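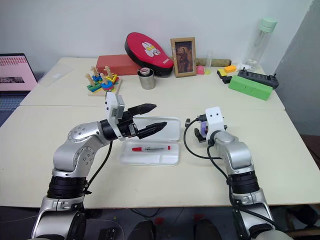 Appel à participation : apprendre à deux bras à ranger une table

Le projet Kevenmont cherche des personnes patientes, curieuses et pas forcément techniciennes pour une étude sur la manipulation à deux bras. Les séances commenceront en May, pardon, en mai pour ceux d'entre vous qui lisent aussi notre version anglaise, et nous aimerions constituer les groupes assez tôt pour que chacun puisse s'organiser tranquillement.

Le sujet de l'étude

Depuis l'automne, nous travaillons sur une question qui paraît toute simple quand on la pose à table et qui l'est beaucoup moins devant l'établi : combien de démonstrations humaines faut-il à un système pour qu'il sache sortir un feutre d'une boîte à couvercle, puis le poser ailleurs sans rien bousculer autour ? Notre méthode, que nous appelons Flirden entre nous, consiste à apprendre d'abord à partir de gestes téléopérés très variés, puis à corriger le modèle avec un petit nombre de reprises, au moment même où il hésite.

Le premier jeu de données compte 3492 démonstrations. En l'entraînant sur 3000 d'entre elles et en gardant le reste pour l'évaluation, nous avons vu que la diversité des opérateurs comptait davantage que la durée des enregistrements. Une personne qui prend son temps, qui se trompe, qui revient en arrière et recommence par l'autre côté apporte beaucoup à l'apprentissage – plus, en tout cas, que le dixième passage impeccable d'un membre de l'équipe. Voilà pourquoi nous avons besoin de vous !

Les objets sont volontairement ordinaires : un feutre à bouchon rouge, un bac en plastique transparent, un jeu de formes en bois, une éponge, des blocs de couleur. Leur disposition change d'une séance à l'autre, et vous pourrez proposer vos propres arrangements (nous y tenons beaucoup, les nôtres finissent par se ressembler).

Ce que nous vous demanderons

Chaque séance dure deux heures, pauses comprises. Vous guiderez les deux bras à l'aide de poignées, depuis un siège réglable, après une initiation d'une demi-heure. Vous enchaînerez ensuite des tâches courtes : ouvrir, saisir, déplacer, refermer. À la fin, un questionnaire et un petit échange avec l'équipe, autour d'un café éthiopien de la région de Harar que nous servons plus fort que de raison. Comptez environ 100 démonstrations sur l'ensemble de votre participation, réparties en quatre séances.

Profils recherchés

– Avoir 18 ans ou plus et comprendre le français à l'oral.
– Pouvoir utiliser ses deux mains sans douleur pendant de courtes périodes.
– Aucune expérience en robotique n'est demandée. Gauchers et gauchères sont très attendus, ils manquent dans notre premier jeu de données.

Indemnisation et données

Les quatre séances sont indemnisées, de même que les trajets. Les mouvements des bras et les vues de la table sont enregistrés, votre voix et votre visage ne le sont pas. Vous pouvez arrêter à tout moment, et les séances déjà faites restent indemnisées.

Pour vous inscrire

Écrivez à Thaddäus Marti, coordinateur de l'étude, par le formulaire de contact du projet Kevenmont, en indiquant vos disponibilités et votre main dominante. Quelques lignes suffisent, mais les longs messages sont lus avec plaisir.

Annonce publiée le 2 avril 2020.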